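In defense of the bare counter

I have lived with the other kind. Spoon crock, knife block, three boards leaning on the toaster, a bowl of onions with one gone soft at the bottom. You cook in whatever corner is left. So when people call a clear white surface cold, or showy, I get cross.

A clear surface is for working on. Put out what the job needs. A basket to catch and rinse. Something to peel with. The fruit. Stop there – the rest can wait in the cupboard until its called.

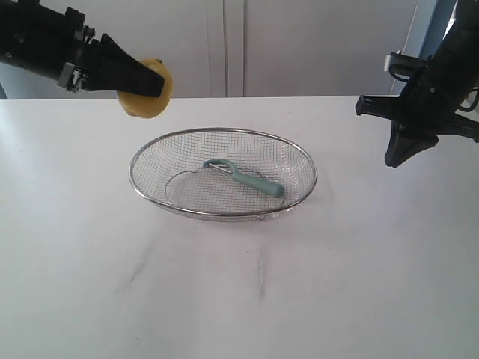 Flor Escobar wrote in to tell me I'd got it backwards, that a kitchen with everything put away is a kitchen where you open 255 doors to make soup, and that her counter on Tranura Street feeds a family because the salt is always where her hand goes. Fair. Leave the salt out. I'd still move the bread machine.

My real quarrel is with buying. Kalinowski, the kitchen shop at the end of my road, has a whole wall of lemon things. Zesters, squeezers, a little dome for the cut half. I bought 2 of them last September and neither has seen daylight since. A cheap peeler does the zest. A fork does the juice. And a mesh basket earns its shelf every single day – berries, rice if the weave is fine, beans, the lot.

Scuffs don't bother me, by the way. A white top with a few gray marks on it is a top somebody uses. Wipe it, move on. I've met people who put a mat under the mat.
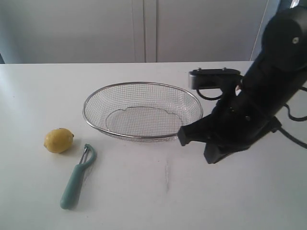
One lemon, one peeler, one basket.

Try it for an evening. Clear everyting off, then bring back only what dinner asks for. Wash it, put it away. If you miss the spoon crock by bedtime, have it back.

Contact: Renata Zieliński, Trudport | © All rights reserved | Back to top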